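# Snack table

A **snack table** is a table or counter set out with small, ready-to-eat foods that people take in passing, usually between meals. It is found in offices, waiting rooms, schools and hotels. Most of what it offers is packaged and keeps at room temperature. Sandwiches and other fresh items are added for shorter periods. 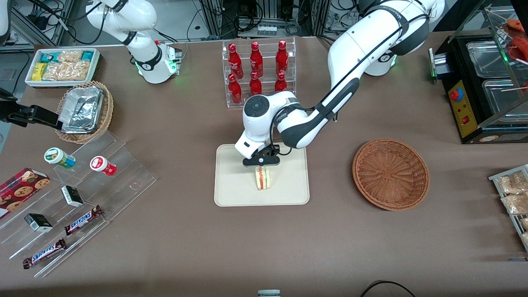

## Sandwiches

The triangular sandwich is made by cutting a filled square of bread from corner to corner. It may be laid flat or stood upright on one of its edges, which shows the filling and takes up less room on a tray. Sandwiches with egg, meat, fish or soft cheese are normally kept chilled and put out a few at a time.

## Containers and display

Shallow trays are used both for serving and for keeping packets together. Baskets, often woven from wicker, hold items that do not stack neatly. Foil containers are light, can be nested when empty, and are thrown away or recycled after use.

Stepped racks, also called risers, lift the back rows above the front ones. Clear acrylic is common because it does not hide the goods behind it. Small jars usually go on an upper tier, with their labels facing out.

## Packaged goods

Crackers, cookies and crisps make up most of the stock. Crackers sold in clear bags can be seen without opening them, while cookies often come in printed boxes. Open packets go stale quickly and are better moved to a lidded jar.

## See also

- Buffet
- Finger food
- Vending machine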